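Sunday, March 16, 2025

## Oil finish trial, Wysocka batch

Second coat of Surnel oil applied to test pieces 2402 and 908. The first coat had cured unevenly on 908 - the end grain still felt tacky at the corners - and that piece was rubbed back with a dry cloth before recoating. Piece 2402 required no correction.

Moltel wax is to be held until April. Celina Sikora has asked that the remaining 700 ml of oil be kept for the Flunduten order.

Bamboo takes the oil more slowly than maple and should be left overnight between coats. Juice grooves are to be wiped out separately, as oil pools there.

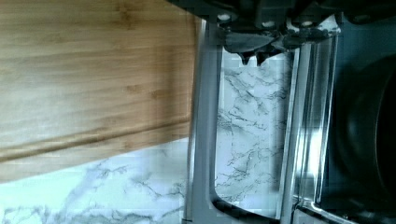 ## Pending

- Relabel the oil tin.
- Water drop test on both pieces.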